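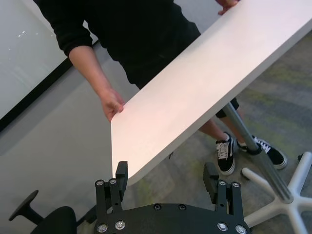

Repair shops have asked for a fixed screw pattern for years, according to Bence Tóth, and the new Zeston height-adjustable table line is the first from Fundamari to be built on one. Tóth added that a worn top should be a part number on an order form and should never mean a new table.

Fundamari today announced the Zeston series of rolling tables for clinics, classrooms and small offices. The series replaces the Gulyás line, which remains in production until stock of its column castings runs out. Orders open on 2/3/25 through existing dealers. Shipping to dealers starts later in February.

Construction

The Zeston table consists of four separately sold parts: top, mounting plate, column and base. The top is fixed to the mounting plate with eight machine screws set into threaded metal inserts. The Gulyás line used wood screws driven straight into the core, and the holes lost their grip after two or three removals. In bench tests at the Fundamari workshop, the new inserts were loaded and unloaded through 1184 cycles without pulling out. Torque on the screws was checked at the start and end of the run and stayed within the limits printed in the service sheet.

The column is a gas spring type with a hand lever under the top. The spring is a sealed cartridge and can be changed with the top in place. It is not serviceable and must not be opened. Dealers will accept used cartridges for disposal.

All four casters have the same stem. Two lock and two do not. Locking casters are available for all four positions at extra cost, and are recommended where the table is used on a sloped floor.

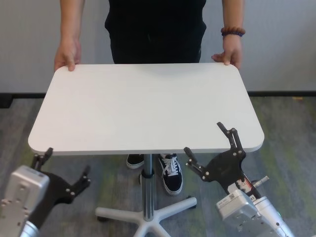
Loads and limits

The rated load is 20 kg, spread evenly over the top. The rating applies at every height setting. A load placed at one edge reduces the margin against tipping, and the service sheet gives a separate figure for each base size. The standard top is 600 mm deep. A deeper top may be fitted only with the wide base, and dealers have been told to decline orders that pair it with the standard one.

The table is a work surface. It is not rated for sitting, for use as a step, or for supporting a person who is getting up from a chair or bed. Customers who need a support surface should ask their dealer for a suitable product from another maker, as Fundamari does not currently offer one.

Parts supply

Each Zeston part carries a stamped number in a position that can be read without taking the table apart. The full parts list has 198 entries, including screws, washers and the lever cable. Fundamari will sell every entry singly, with no minimum order. Exploded drawings will be sent to dealers in print and will be posted for download at the same time as the order forms.

Parts for the Gulyás line will be handled from now on by Eltalari, which has taken over the remaining tooling for the lever and the lower column bushing. Existing part numbers do not change. Gulyás tops cannot be fitted to a Zeston mounting plate without an adapter ring, which Eltalari will stock. The adapter raises the top by 6 mm, and users who rely on a marked height setting will need to set it again.

Casters from the two lines are not interchangeable. The Zeston stem is thicker, and forcing it into a Gulyás base will split the socket.

Warranty

The base, column frame and mounting plate are covered for five years. The gas spring, lever cable and casters are covered for two. Tops are covered against separation of the edge and failure of the inserts — stains, scratches and heat marks are excluded. Fitting a part at home does not end the warranty, provided the screws are tightened in the order shown in the service sheet.

Dealers holding unsold Gulyás tables may continue to sell them under the old warranty terms. Fundamari will not buy back stock, but will supply revised labels on request.

Questions about orders, drawings or the adapter ring should be sent to Bence Tóth at the Fundamari parts desk. Service sheets are available now in English and Hungarian.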